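13/07/2020 — range workshop, Inthorpe

Good session! Jolien's air pistol is finally back together and I'm really pleased with it. Stripped the trigger unit last night, cleaned off what looked like years of somebody's over-generous grease, and put it back with the new sear spring. The second stage breaks cleanly now. Before, there was a sort of crumbly bit just before the shot went, and she'd been blaming her finger for it since December. Poor finger.

Weighed it with the 500 g weight on the club stand, fifty lifts, and it held every time. Then dry fired until I got bored, then pellets. Clamped at 10 metres with the Hamada pellets (the tin Fotini left on the shelf) the group was lovely and round, one ragged hole you could cover with a shirt button. The Wandumons were wider and strung upwards a bit. I'd like to try a second tin before I write them off, as that one has been dropped at least once and has a dent in the lid.

Jolien then shot a ten-shot string standing and got 89, with two of those shots in the first minute before she'd got used to the lighter feel. She wants the first stage a touch longer. I moved the screw a quarter turn and marked the old position with a dab of white paint — please don't clean that off, Efraín!

Grip next. The palm shelf is still too low for her and she's packing it with tape. I've roughed out a filler piece 4 mm thick and it fits nicely against the heel of the hand, but it needs shaping at the back edge where it digs in. Etenesh has the fine rasps. Must check the finished grip in the box gauge before she takes it to a match, I've been caught out by that before and it was a long drive home.

Cylinder pressure: gauge on the Hostesska pump reads lower than the one on the cylinder. Don't know which to believe. Iresha says she can bring hers in and we'll compare all three, which should be fun.

Still to do: new O-ring on the filling adaptor, sights back to Jolien's old setting.

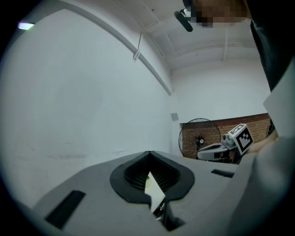

Also the rear sight screw feels gritty over the last couple of clicks going left. Take it out and have a look when the grip is done.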